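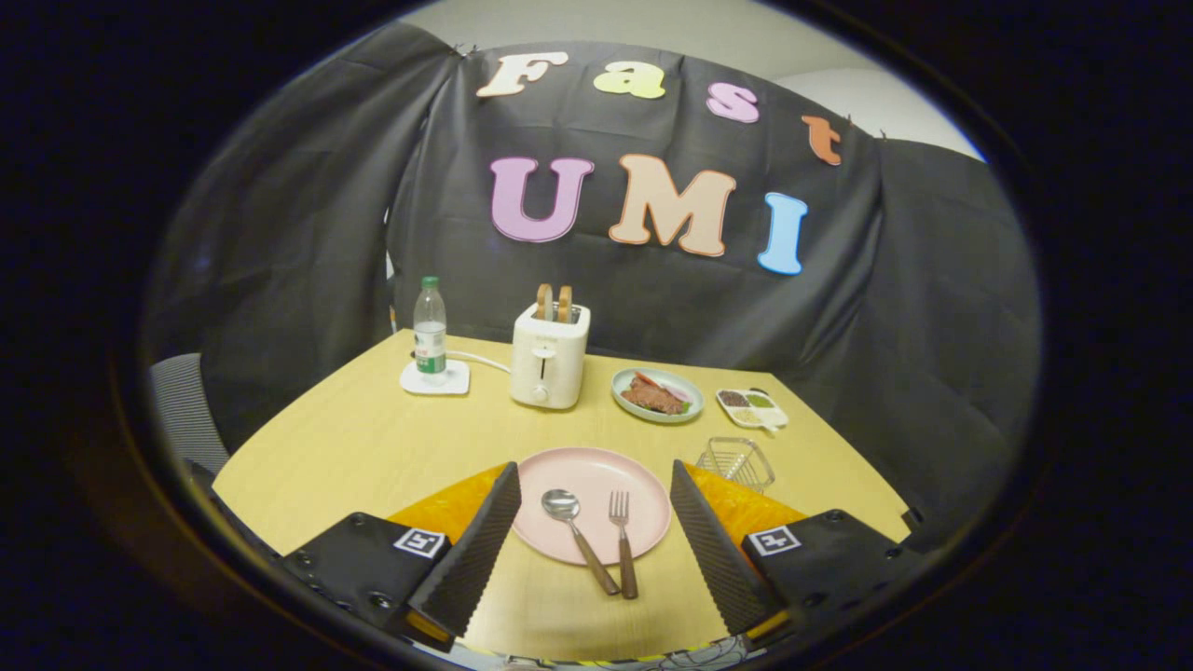

3.2 Setting the table

The part of the study we had the most fun planning was the table itself. We wanted a breakfast setting that felt familiar to anyone who has ever eaten standing up before work, and that still left enough open surface for people to make choices. The round pink plate does a lot here. It is large for the table, it is a soft color against pale wood, and it gives every other object something to be near or far from. In the pilot at Foltstead we used a white plate of the same kind and people kept sliding it out toward the rim of the table; with the pink one they put it down and left it, and then built the rest of the meal outward.

Behind the plate we kept a back row for things that belong to the meal but are not eaten from. A clear water bottle with a green screw cap stands at the back left on a square white coaster. We are very fond of that coaster! Tímea Csonka added it late in planning, and it changed how participants talked about the bottle: it had a place, and moving it became a decision they would mention out loud. Black cloth closes off the rest of the room, and the big foam letters on it stayed up for all sessions at the Skulov site.

Each of the 71 participants was asked to lay the table "the way you would for yourself" and given no order of work. Sessions ran in the morning, before ten, so that breakfast was a reasonable thing to have in mind. Katalin Csonka coded every placement by object, nearest neighbor and direction of the handle, which gave us 3,671 placements in all. The coding sheet follows the one used in the Kerekes kitchen study, with two changes. We added a code for an object laid on top of another, and we dropped the code for "centered," which the Kerekes coders had never managed to agree on.

3.3 Cutlery on the plate

We had expected the fork and spoon to go on either side of the plate, as they do in etiquette books and on most restaurant tables. Many participants put them on the plate instead, and this turned out to be the most interesting habit in the whole data set. The two pieces have silver metal ends and brown handles, so they read as a pair, and people tended to treat them as one. They went down side by side with a gap between, the handles toward the person who would be sitting there (Figure 4).
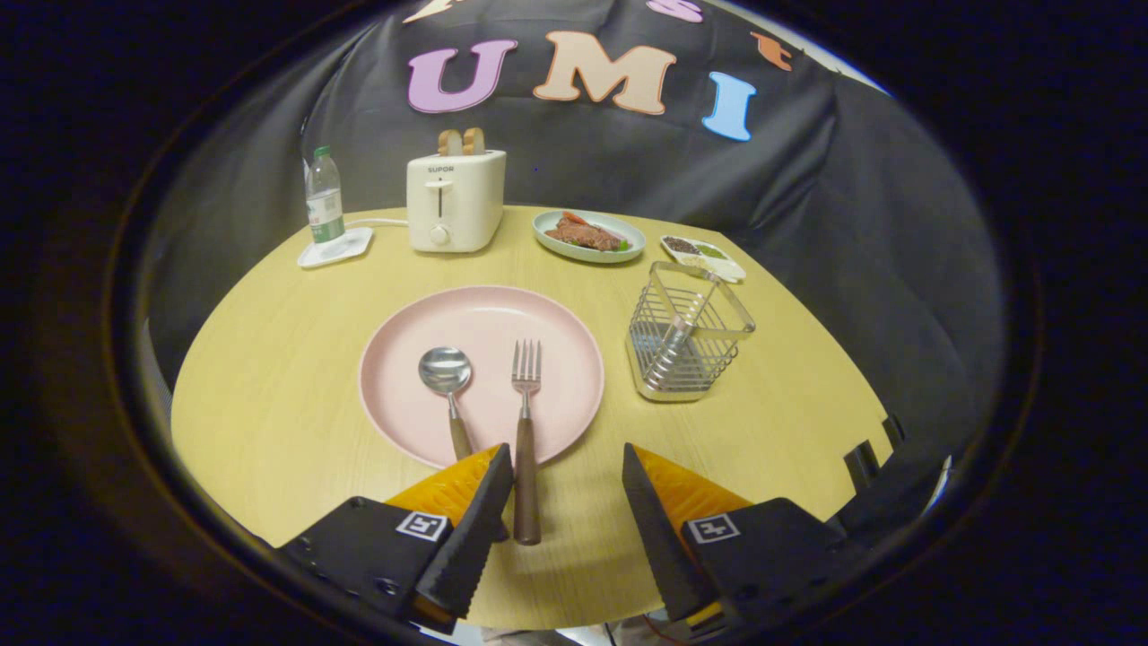 Figure 4. Fork and spoon with the large pink plate, handles toward the near side of the table. The two-slot toaster stands toward the back.

We see two reasons a person might do this, and the interviews support both. One is carrying: at home the plate and cutlery often travel to the table together, and the cutlery simply stays where it rode. The other is tidiness on a small table. One participant from Sarau told us that a fork on bare wood "looks like somebody forgot it," and several others said much the same in their own words.

The toaster matters here too, even though it was seldom moved. It takes up a good part of the back of the table, and people who said the table felt crowded usually pointed to it first. In the second round we repeated the task with 20 returning participants and asked them to lay the same breakfast on a round table 80 cm across. We take up the comparison in Section 4, where the direction of the handles proves to be the steadiest habit of all, and to us a delightful one.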